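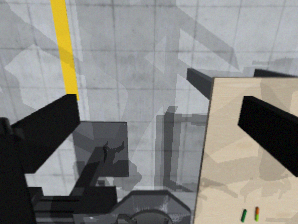
Chapter 9
Living with Weather

Before there were forecasts there were grandmothers, and most of them were pretty good at it. If you grew up near the town of Nalten, on the wet side of the hills, you would have heard that swallows flying low meant rain by supper, and that a ring around the moon meant you had better get the hay in. Some of those sayings hold up well when we check them against records, and some don't hold up at all (sorry, groundhogs!), but every one of them began with a person looking up and paying attention.

We'd like you to do the same as you read this chapter. In the last one we followed water up from the sea and into the clouds, and you may still be a little tired from all those arrows — don't worry, we'll go slower now. We start with air pressure, move on to fronts, and finish with the long dry spell that hit the Nyaga valley, where farmers went 30 days in spring without a drop of rain and had to decide, field by field, what to save.

You'll also meet Hatsue Chiba, who kept a weather diary at her kitchen table for 18 years. Her entries are short, sometimes only three or four words. "Wind turned. Smells like snow," she wrote one December morning, and we'll come back to that line in Section 3.

Words to know: air pressure, front, humidity, drought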